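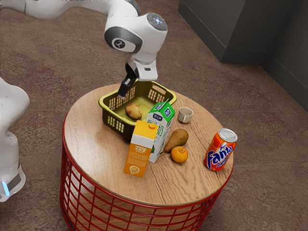 Jemora presenta Taipe, su primer oolong de altura tostado a fuego lento

28 de agosto de 2021

La casa de tés Jemora incorpora a su catálogo Taipe, un oolong de hoja entera cultivado a 1.210 metros y tostado en tres pasadas cortas, con varios días de reposo entre una y otra. ¡Llevábamos mucho tiempo con ganas de contarlo!

Taipe procede de la finca Sterkava, que recoge a mano el brote y las dos o tres hojas siguientes. La oxidación se detiene pronto y el tueste hace el resto: en taza aparecen castaña asada, miel oscura y un fondo de albaricoque que crece en la segunda infusión (nuestra favorita, y con diferencia).

Para prepararlo recomendamos cinco gramos por tetera pequeña, agua a 90 grados y un minuto y medio de espera. Las mismas hojas admiten hasta cinco infusiones, alargando un poco cada una. Quien prefiera una taza con más cuerpo puede subir el agua casi a 100 grados y acortar el tiempo.

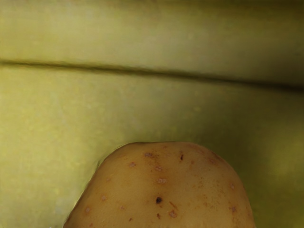 Desde Bevis, que probó el té antes del lanzamiento, comentan que la tercera infusión les pareció incluso más dulce que la primera y que en frío, tras una noche en la nevera, «sabe a fruta de hueso y a pan recién tostado».

La primera partida consta de 2.962 latas numeradas, disponibles desde hoy en la tienda de Jemora y en su página web. En noviembre llegará una segunda versión, con un tueste más profundo y reposo más largo, pensada para los meses fríos. Ya la hemos catado y estamos encantados.

Las tiendas y salones de té interesados pueden solicitar muestras a través del formulario de contacto de Jemora.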